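Chapter 8: Licensing and the Keeping of Dangerous Animals
23/09/2022 | By Meinir Beddoe
3 min read

Most local laws on dangerous animals begin with a list. The Kolen ordinance, adopted in August 2000, named the species that residents could keep only with a permit. This chapter considers how such lists are written and enforced.
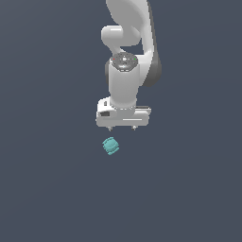
A permit system depends on clear definitions. If an ordinance covers "large reptiles" but gives no length, owners and inspectors will read it differently. A good definition isolates its subject as plainly as the small teal cube stands out against slate gray beneath the white robotic arm. The Gwilliam revision met this standard by listing each species by its scientific name.

Enforcement raises a separate question. An inspector may enter a home only with consent or a warrant – a limit examined in Chapter 9.

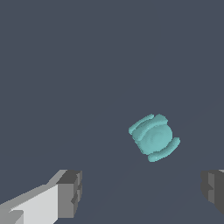

Seizure is the most serious power an ordinance can grant. Under the Bratero rules, two officers must be present, and the owner must receive written notice. Their duties are shared, much as the two gray fingers reach toward the teal object from the lower left and the lower right. One officer handles the animal and the other keeps the record. The owner may then request a hearing.

Comments

prenano_reader: Does the chapter cover animals owned before the ordinance passed?

T. in Gwilliam: Our class used this with the section on warrants. Clear and useful.

Kolen resident: Please add a sample permit form.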